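The Jarkholm Wool Overcoat
3 min read

A winter coat gets worn more than anything else in the closet, so the cut and the cloth deserve more thought than the color. The Jarkholm is a single-breasted overcoat that falls just below the knee. It fits over a sweater or a suit jacket without pulling across the back, and the shoulders are lightly padded so they hold their line when the coat is worn open.

The outer cloth is a midweight wool blend woven by Thibodeau. It has a short, brushed surface that sheds lint fairly well and does not need a special brush. We have used the same cloth since the first version of this coat. The lining is smooth viscose in the body and a heavier twill in the sleeves, where linings usually wear out first.

There are two outside pockets set at a slant and one inside pocket on the left. The outside pockets are deep enough for gloves. They come basted shut – cut the thread carefully with small scissors before you wear the coat. The back vent is tacked with a cross stitch, and that stitch should come out too.

Sizing

Order your usual size if you plan to wear the coat over shirts and thin knits. Go up one if you wear thick sweaters or a blazer most days. The sleeve should reach the base of the thumb when your arm hangs straight. Sleeves can be shortened by any tailor, but there is not much extra fabric to let them down.

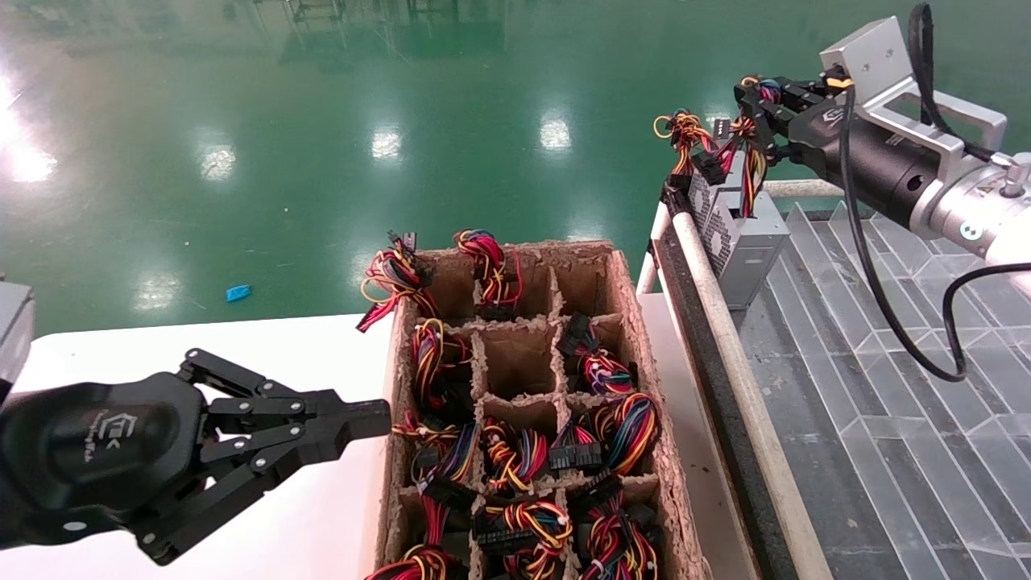 The shorter version, the Tusitz, uses the same pattern through the chest and shoulders and ends at the hip. If you already own one, the same size in the Jarkholm will fit you the same way. The collar on the long coat is slightly wider and can be turned up and buttoned at the throat.

"Most people button a coat like this too low," says Mahmoud Shehata, who drafts our outerwear patterns. "Fasten the middle button and leave the bottom one open. You can walk and sit down without it bunching up."

Colors

Charcoal, camel, dark navy and a deep green called Cluvitier. The green looks nearly black indoors. Camel shows marks sooner than the others and is better as a second coat.

Care

Dry clean once at the end of the season. Between wears, hang it on a wide wooden hanger and leave some space on either side. If it gets rained on, let it dry at room temperature, away from radiators. Light creases come out with steam. Do not iron the cloth directly – it will leave a shine.

Style number 2138. A spare button is sewn inside the front facing. Alterations void the right to return the coat, so try it on at home over the clothes you normally wear. The next restock of camel is planned for January.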